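Stuvach Street Tenants' Association
Minutes of the September meeting

Meeting opened at 7:05 p.m. in the ground floor lounge, Alvarado Building. Mesfin Admasu in the chair. Apologies were received from units 12 and 31.

1. Minutes of the last meeting
Accepted with one correction. The bike room lock was changed in July, not June.

2. Money
Opening balance $2,648. Paid out since then: hallway paint, the new mailbox door and the annual web hosting fee. Closing balance $1,743. The receipt for the paint is still missing and Mesfin will ask the store for a copy.

3. Laundry room
Two of the dryers are still out of order. Nistix sent a technician who said the parts are on order, but gave no delivery date. Members asked whether the monthly service charge could be held back until the dryers run again. Mesfin will read the contract and write to Nistix. A sign with the repair phone number will go up on the laundry room door.

4. Hallway lights
The third floor lights switch off too soon for people carrying groceries or strollers. Management has offered to lengthen the timer to two minutes. Agreed to accept. Unit 24 asked for the same change on the back stairs, and this will be added to the letter.
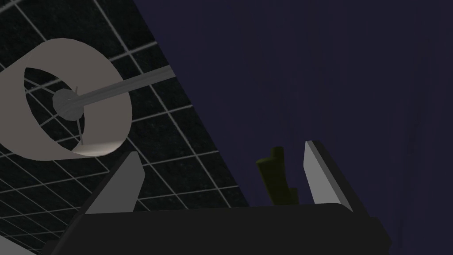
5. Heating
Management wants to turn the heat on in the middle of October, as last year. Several people on the north side said that was too late. A vote was taken on asking for October 1. Carried, with two against.

6. Prirnirden parking proposal
The owners of the Prirnirden lot next door have offered overnight spaces to tenants. Of the 53 units, only those with a car would be asked to pay. Discussion was long. Questions about snow removal and guest parking could not be answered, so the item is carried over. Unit 8 will get the terms in writing.

7. Other business
Boxes are being left by the rear exit again. A reminder will go out with the minutes.
Unit 17 asked for a second key to the roof door. Refused for insurance reasons.

Next meeting in October, same room, 7 p.m.
Closed at 8:40 p.m.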